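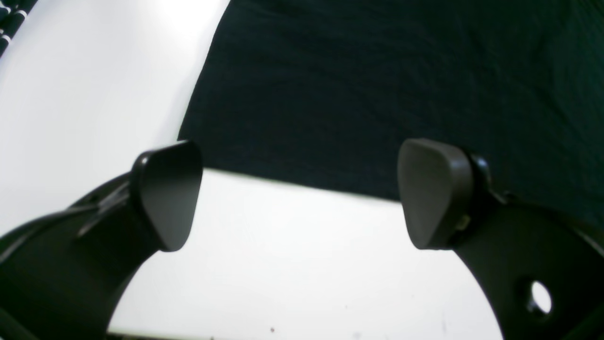
How Does a Tournament Bracket Work?

By Kenna Swanson
February 20, 2023

My little cousin called me last week with a very serious problem. Her video game club was putting on a tournament, and the club leader had given her a big sheet of paper covered in lines. "It looks like a sideways tree," she told me. "What am I supposed to DO with it?"

She was right, it does look like a sideways tree! It's called a bracket, and I love brackets. I used to draw them on the backs of my spelling tests (sorry, teachers). So I'm going to tell you what I told her.

Start with the easy kind

Let's say four teams want to play. I'll call them Bestadlow, Givier, Munro and Grurkow, which are the team names my cousin's club picked after a lot of arguing.

You write the four names down the left side of the paper. Bestadlow plays Givier, and Munro plays Grurkow. The winners move one step to the right, and then they play each other. Whoever wins that game wins the whole thing. Hooray, you're done!

This is called single elimination. "Elimination" is a long word for getting knocked out, and "single" means it only takes one loss. If Bestadlow has one bad game, Bestadlow is finished and has to watch everybody else play. Ouch.

The second chance kind

A lot of video game tournaments use double elimination, and I like it a lot better. You have to lose two times before you're out.

Everyone starts in the upper bracket. When you lose, you drop down to the lower bracket and keep playing. Lose again down there and it's time to pack up your controller.

So pretend Munro loses the very first game. In the lower bracket they'd play the other team that lost a first game. If they win that, they play the loser of the upper bracket final. If they win THAT, they get to play in the grand final, against a team that hasn't lost at all.

Now comes a tricky bit. If Munro beats that team in the grand final, then both teams have one loss each. Is that fair? Some tournaments say no, and make them play one more set. It's called a bracket reset, and when it happens the crowd usually goes bananas. Other tournaments skip it, so check the rules before you start yelling at your screen like I do.

What if you have tons of players?

I once played in an open tournament with 200 people in it. 200! (I lost to a kid who was eating a sandwich between rounds.) A number like that is a little awkward, because brackets like numbers you get by doubling: 2, 4, 8, 16, 32, 64, 128, 256.

When the number doesn't fit, some players get a bye. A bye means you skip the first round and go straight to the second. It's like a free square in a board game.

You can try it with a smaller number. Say 18 players sign up. The next doubling number is 32, so you take 32 and subtract 18, and you get 14 byes. Only four people play in the first round! That's two matches, and two winners. Add those two to the 14 who were waiting and you have 16 players, and the bracket runs nicely from there.

Who plays who?

You could pull names out of a hat, and plenty of people do. The trouble is that the two best teams might meet right away, and then one of them goes home early and the final is kind of a snooze.

To fix that, organizers use seeding. They rank everybody from strongest to weakest using old results. The number one seed goes at one end of the bracket and the number two seed goes at the other end, so they can't meet until the upper bracket final. In the first round, strong seeds usually play weak seeds. When the weak seed wins anyway, we call it an upset, and those are my favorite matches to watch.

Make one yourself

You don't need a computer for this. Get some paper, a ruler and three friends, and pick a game, any game (thumb wrestling works great). Write in pencil, because someone always changes their team name.

My cousin's club went with double elimination in the end. Her team is Grurkow, and their next tournament is in September.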